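Drasgate Meeting Notes
2019-02-22
Filed under: Local Government, County Commission

1/ Good morning, friends. I promised a few of you I'd write up Thursday night's county commission meeting, and I've had my coffee, so let's go. It's mostly about public comment and who gets to talk, which I know sounds dry as toast, but stay with me, it got lively.

2/ Quick background for anyone new (welcome!). For as long as I've been going, you could walk into the Saavedra Room in Drasgate, fill out a yellow card by the door, and get three minutes at the microphone. You could fill it out while the meeting was already going. I've done it on my knee with a borrowed pen.

3/ The proposal on the agenda, item 8, would end the yellow cards. You'd sign up online by noon the day before, through the Zurden portal, and pick the agenda item you want to speak on from a list. If your topic isn't on the list, you'd wait for a general comment period at the very end of the night.

4/ Now, the end of the night is a slippery thing in this county. In January it came at a quarter past eleven. I stayed, but I live four blocks away and I don't have to be at work at six. The folks who drive in from Skarnitz had a good half hour of dark road ahead of them, and I saw most of them leave.

5/ To be fair to the commission, and I do try to be, they've had a rough winter. The hearing on the Skarnitz health clinic hours had 57 people signed up to speak. It ran past midnight, there was shouting, and one commissioner walked out and sat in the hallway for a while. I understand wanting some order after a night like that.

6/ I also understand the clerk's office, who have to type up every one of those cards. The deputy clerk gave a short presentation and it was very good, I thought. She said some cards can't be read at all, and some have no address, and people get upset when their name is said wrong into a microphone. All true. My own name has been said four different ways in that room.

7/ Then came the emails. The county got 265 written comments on this one item, and the chair said he'd asked staff to sort them. Most were against. I asked for the for-and-against split afterward and was told it'll be in the packet for the next meeting, so I don't have a number to give you and I'm not going to guess.

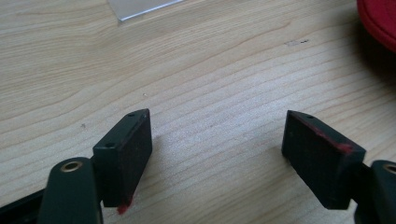 8/ So what did people say when it was their turn? I took notes, and I'll do my best. A retired school bus driver from Skarnitz went first. She said she doesn't have internet at her house and doesn't plan to get it, and that the library branch out there closes at five and isn't open Wednesdays. Commission meetings are Thursdays. Sign-up by noon the day before means Wednesday. You could hear the room work that out.

9/ The chair said people could call the clerk instead of using the portal. She asked him where in the proposal it said that. There was a lot of page turning up on the dais – a lot – and then the county attorney said it didn't say that, but it could be added. I wrote "could be added" in my notes and underlined it.

10/ A man who runs a feed store spoke in favor. He made a point I hadn't thought about, which is that when he comes to speak on a road item he'd like to know ahead of time if he's going to be number three or number forty. He's closing the shop early to be there. A posted list would help him a lot. I think he's right, and I think you could post a list and keep the cards too, but nobody up there asked him that.

11/ Two nurses from the clinic spoke one after the other. They work rotating shifts and said they often don't know by noon on Wednesday if they'll be free Thursday night. One of them had come straight from work and still had her badge on. She used about half her time, thanked everybody very politely, and sat down.

12/ There was a longer back and forth about the portal itself. One commissioner wanted to know what Zurden does with the home addresses people type in. Staff said the addresses are used to check residency and that they'd look into how long they're kept. He asked if that could be in writing. They said yes. I'll be watching for it.

13/ He also asked what happens if the site goes down on sign-up day. The answer was that it hasn't gone down so far. Some of you will remember trying to pull up the budget packet last June and getting the little spinning circle all weekend. I remember it very well! I ended up walking over and asking for a paper copy, and they were lovely about it.

14/ My own turn came somewhere in the middle. I'd written out what I wanted to say and then lost my place, as usual. The short version: I asked them to keep walk-up cards until the first item is called, let people sign up early by phone or online if they'd like, and move general comment back to the front of the meeting. I ran out of time on the last part and had to sort of wave at it as I walked away.

15/ A couple of you asked me last night whether the county is even allowed to do this. I'm not a lawyer, and please don't take this as legal advice from a lady with a notebook. The attorney told the commission it may set "reasonable" rules on time and sign-up, so long as they're the same for everyone. What's reasonable was the whole argument, really, and it went around the room a few times.

16/ Somebody also brought up House Bill 614, the one at the capitol that would set a minimum for public comment at local meetings statewide. It's still in committee. The chair said he'd rather the county write its own rules before the state does it for us. Another commissioner said she'd rather wait and not have to write them twice. I can see it both ways, and I went back and forth on it the whole walk home.

17/ Okay, the vote. A motion to approve as written failed for lack of a second, which got a little noise from the back rows and a look from the chair. Then there was a motion to send it back to staff with changes: a phone option, a written policy on the addresses, and a later deadline. That passed, 4 to 1.

18/ The later deadline is where I'd ask you to pay attention. "Later" wasn't defined. One commissioner suggested 9 a.m. the day of the meeting and another said 3 p.m., and the clerk said she'd need time to print the list. They left it to staff. So if you have feelings about mornings versus afternoons, this is your moment, and the clerk's office is the place to send them.

19/ Keeping the yellow cards was not part of the motion. I want to be clear on that, as I saw a post this morning saying we'd "won." I'm glad it didn't pass as written. But the version coming back still ends walk-up sign-ups as far as I can tell, and the general comment period is still last.

20/ In other business, since a few of you only come here for the other business: the culvert on the old Skarnitz road is approved and work starts when the ground thaws. The animal shelter contract was renewed with no discussion. The clinic hours are NOT settled, they're on the agenda for next month, and I'd expect another full house.

21/ If you're planning on coming to that one, the Saavedra Room doors open half an hour before, and the overflow seating is downstairs with a speaker that crackles. Bring a sweater. The side lot fills up early, but you can park behind the post office in the evening and it's a short walk. For now it's still the yellow cards by the door, same as always.

22/ I'll post the packet when it goes up, and I'll say so if the 265 comments are in it. If I've gotten anything wrong please tell me, kindly if you can – my notes get pretty loopy after ten o'clock, and there's a whole page from the shelter item that I can't read at all.

23/ Oh, and to whoever left a green scarf on the back row upstairs, I handed it in at the front desk. They're holding it for you.

41 comments · 88 shares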